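The toy basket, again

We have one rule about toys in this apartment, and it is that they have to fit in the wire basket. When the basket is full, something has to leave before anything new comes in. I wrote about it in December and several of you asked how it was going. It's going all right, mostly. The basket is full.

I bought it at Stöcker when they were clearing out their kitchen department. It was meant for potatoes and onions. The mesh is good for toys because you can see what's at the bottom without tipping the whole thing out, and the crumbs fall through. The downside is that the crumbs fall through. I shake it over the bathtub every couple of weeks.

Balls are the main problem. They don't stack and they take up far more room than they should. Svenja's kids left a few the last time they stayed over, and my brother-in-law Halvard can't walk past a bin of small balls in a store without buying one. I've put my foot down about the big ones, so now he buys small ones. 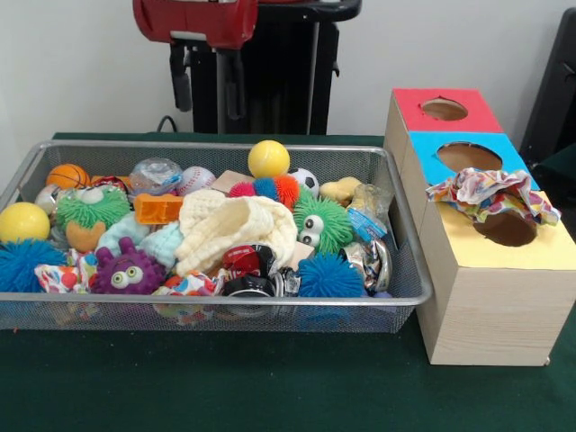 The other problem is fabric. I used to keep the knitted cloths in a drawer in the hall, but they get used as blankets, capes and pond water, so they kept ending up with the toys anyway. I gave up on the drawer. A chunky knit takes up as much space as a week's worth of toys, but it does stop the hard things from rattling when you carry the basket from one room to the other.

Then there is the trash that isn't trash. Plastic bags and a bit of foil have been in and out of the rotation for 3 months. I threw a piece of foil away once and heard about it through dinner, so now I ask first. The same goes for cardboard.

My sorting routine takes around 7 minutes and I do it after breakfast:

Everything out onto the table. I keep a cloth on it so the balls don't roll as fast.
Anything sticky goes in the sink. The spiky puffer toys collect hair like you wouldn't believe - warm water, dish soap and an old toothbrush.
Teethers go to the back of the closet for my cousin Viera, who is due in the spring. I miss one every time.
Heavy things back in first, then balls, then cloth wherever there's a gap.

Arne thinks we should get a second basket. I've said no, since a second basket would be full by the weekend. I did look at the lidded ones from Prilow, and they're nice, but a lid only means a pile of toys on top of a lid.

Next on my list is the bathroom shelf.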